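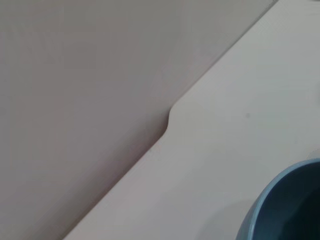
What does Dullbridge do?

We try out grippers, robot arms, cameras and controllers for companies that want to know which ones suit their work, and we write down what we find. Most of our customers make or pack food, toys or small hardware. They send us their parts, we run them on the benches, and they get a report with the numbers and the video.

How we started

Dullbridge was set up by Reinhold Kleinschmidt, who had spent most of his working life installing packing lines and was tired of seeing the wrong gripper bolted to a good arm. A customer would pick from a catalog, the parts would arrive, and two months later the whole lot would be on a shelf. He rented one room, bought one used arm and offered to test anything that fit in the back of a car. The first paid job was a comparison of three suction cups for a bakery. The report ran to five pages and the bakery bought none of them.

We have moved once since then. The current shop has a bench area, a small machine room for adapter plates and brackets, and an office upstairs where the reports get written.

How a comparison works

Every comparison starts with a task sheet. The customer tells us what has to be picked up, where it goes, how fast, and what counts as a failure. We push back on that last one more than on anything else. A dropped part is easy to score. A part that arrives with a dent in it, or one place over from where it should be, needs a rule that everybody has agreed to before the first run.

A quick trial is 100 picks for each gripper. A full comparison is 2000 picks for each gripper, split across several days so that one warm afternoon or one good batch of parts doesn't decide it. The order of the grippers is shuffled. Whoever scores the video didn't set up the run.

We keep the arm and the controller the same through a comparison unless the arm or the controller is the thing being compared. Swapping both at once saves time and leaves you with a result you can't use.

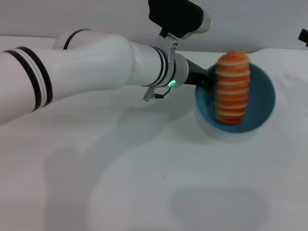
Grippers are the largest part of what we do, and the hard cases are nearly always about reach. A gripper that does fine on a flat table can run into trouble as soon as the parts are in a container, and customers tend to leave the container off the task sheet. We ask for it now. A stack of thin round slices standing in a deep bowl, with a narrow tool coming in at a slant, is a good example of what we mean: the tool has to get past the rim, and its tip meets the side of the stack. A wide gripper might hold the slices better and still never fit. So we measure clearance first and grip second, and a gripper that can't get in is reported that way, with no score for holding.

Cameras

We compare wrist cameras and fixed cameras on the same tasks. A wrist camera gives a close view, though the tool or the part can block it at the moment you most want to see. A fixed camera gives the wider view, but the arm gets in its way. Many customers end up with both, and then the question is how well the controller handles two sets of pictures. We log the delay on each one separately.

Controllers and software

Our logging software is called Skadimow. We wrote it for ourselves and it still looks that way. It records joint positions, gripper commands and camera pictures on one clock, and it exports plain files that customers can open without buying anything from us. The parts library, which we call Drurik, now holds 304 test items, from foam blocks to bottle caps, each with a weight and a drawing. Customers who can't send their own parts can choose from it.

What we don't do

We don't sell grippers or arms, and we don't take a commission from anyone who does. We don't certify safety. If you need a risk assessment for your line, you will need someone else for that, and we will say so on the first call.

Visiting

The shop is in the old Baumgart building, entrance at the rear. Visitors are welcome on Friday, by appointment. Please wear closed shoes. If you are bringing parts, bring more than you think you need — a full comparison wears them out, and we can't return them in the condition they came in. We book up early in the year, so for work in January it is best to write in the fall.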